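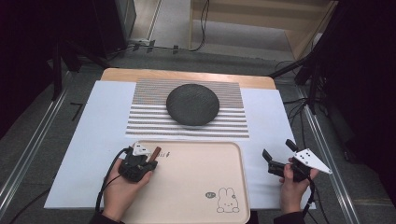
Drevel 52 Table Cover Cloth, White

Maker: Cusetti
Pack size: 2 cloths
Color: white only
Last revised: 30 July 2020

Overview

The Drevel 52 is a flat-woven cotton cloth for dining tables, worktables and serving counters. It is cut square at the corners and hemmed on all four sides with a double-fold hem. The weave is the same on both faces, so the cloth can be turned over between washes.

Fabric

Yarn is ring-spun and bleached before weaving. The cloth is pre-shrunk at the mill. Abrasion rating is 3000 cycles in the Cusetti in-house rub test — the older Helon cloth was tested on different equipment and the two figures should not be compared.

Sizing

Measure the tabletop, then add the drop you want on each side. For a flat lay with no drop, order the size below the tabletop measurement. Place mats and trays can be set directly on the cloth. Plates taken from the oven need a trivet.

Care

Wash warm with similar colors. Do not use fabric softener, which reduces absorbency. Tumble dry on low and remove while slightly damp. Iron from the hem toward the center. Fold lines from the carton come out in the first wash.

Ordering

Sold by the pack. Cartons hold 8 packs and ship from the Bautista warehouse. Opened packs can be returned if the cloths are unwashed. The cream version was dropped in December and remaining stock is not listed online.

Trade accounts and cut-to-size requests: Teodoro Dizon, table linen desk.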